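Folding a long-sleeved top is the step in doing laundry where a shirt or sweatshirt gets turned into a flat packet that fits in a drawer. I've kept this page going on the Flundow household wiki since it was a two-line stub, and I still fold my own tops on the bed, so take the bed-friendly slant as mine!

**Surface.** Tables are what the older guides want, but a made bed works fine if the sheet is pulled tight. A colored or printed sheet helps a lot with white clothes (white on white and you lose the edges completely). The bed does sag a little in the middle - work nearer the side if yours is soft.

**Laying out.** Spread the garment lengthwise, find both sleeves, and pull them down along the body before you do anything else. If you take hold of the cloth at one spot, creases fan out from it, and those want stroking flat again with the palm. With a white top on a teal sheet you can follow the whole outline, sleeves and all.

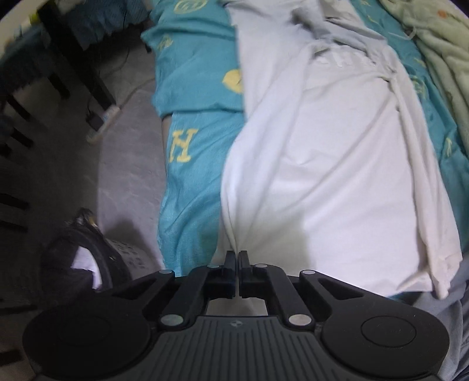 One reader, writing in from Prekusmont, objected that sleeves should never lie alongside the body at all and ought to be crossed over the chest from the start, as it saves a step. I tried it for most of January and went back to my old way, though I'll admit it's quicker with thin cotton.

**Lettering and prints.** Raised letters are stiffer than the cloth around them, so the top wants to bend beside them and not through them. On a white one with two rows of big ragged letters across the chest, I smooth the hem half first and leave the wrinkles near the lettering for last. The neckband gets straightened at the same time, as it likes to flop over.

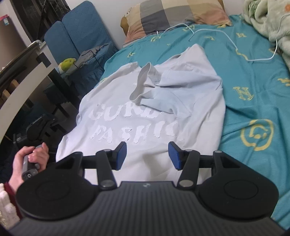 After that it's the sides. Bring one side in toward the middle, lay its sleeve straight down, do the same with the other, then fold up from the hem in 3 parts. Face down gives you a neater front, face up lets you keep an eye on the print, and I switch between them depending on mood.

**Regional names.** In Milevthorpe the three-part fold is called a "Gosselin," supposedly after a shirt shop. The Flundow survey got 244 answers on this and most people had no name for it whatsoever.

**See also:** Fitted sheets; Sock pairing; Drawer dividers

*Last edited Jan 10, 2024*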